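4.2 How bedroom rappers turn a first hit into a business

The most exciting part of our interviews was how early the money talk starts. We expected artists who record at home to put off questions of ownership until a label called. Instead, nearly everyone we spoke with had a plan for their masters before the second single was out, and several could recite their split sheets from memory!

Of the 58 artists in the sample, 15 had started a company in their own name within a year of their first charting song. Osaze Ibrahim, who records as Trolico, is a wonderful case. His breakout track was built on a two-bar loop and mixed on headphones, and he used the first royalty check to buy back the beat outright. He then set up Fikavmont, a small publishing firm that now also handles songs by Folasade Haruna and Ifeanyi Ugwu.

The home itself matters in these stories. Artists talked about bedrooms with great affection, as places where a hook could be tried forty different ways at no cost (studio time, by contrast, came up mostly as a bill). Figure 2 goes with this part of the discussion. 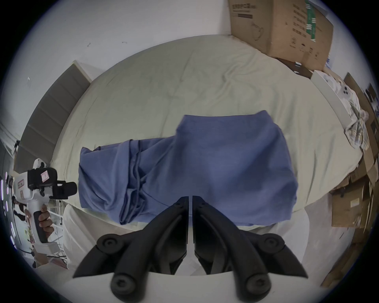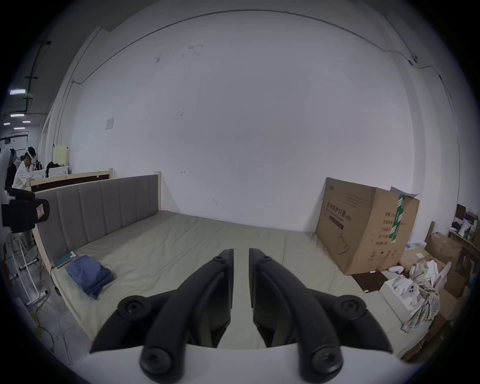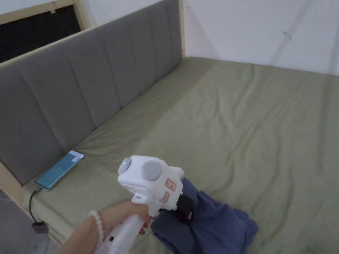
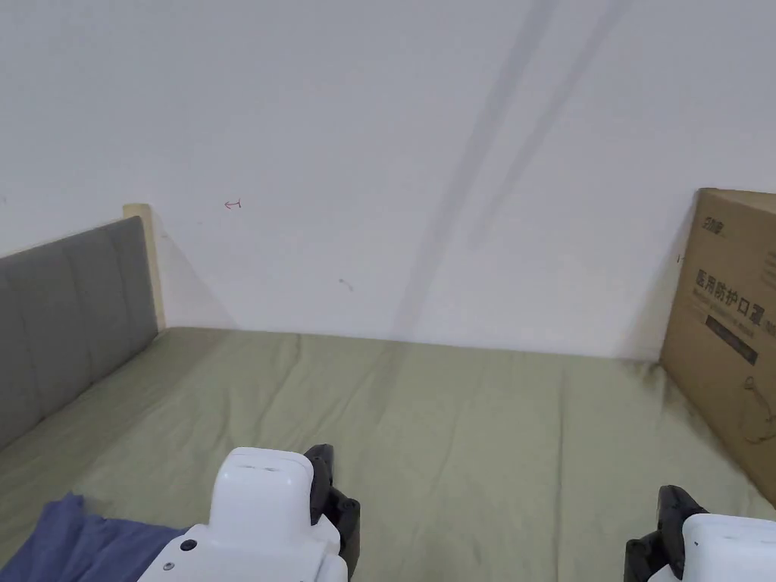

Figure 2. Bedroom interior, four views. The bed and at least one hand-held gripper appear in each.

Income from streaming was smaller than we had guessed, and income from everything else was larger. Haruna earned more from a line of caps than from her whole debut mixtape. Ugwu sold drum kits to other producers, and was delighted to hear his own snare on songs he had nothing to do with. "I get paid when my rivals have a good day," he told us one Tuesday, between sessions.

We also found a lively link to older practice. Seraina Zürcher's work on dance bands after 1945 describes leaders who printed their own sheet music and sold it at the door, and the likeness to today's direct sales is striking. The tools have changed a great deal, but the wish to keep the rights close to home has not.

Not every venture lasted. Prudico, a ringtone shop founded by two of our artists, closed after one December season, and Halima Adeyemi lost most of her advance on a headphone brand called Oyelaran. She still speaks of it warmly, and the contacts she made there led to her current touring deal. Section 4.3 takes up touring in more detail.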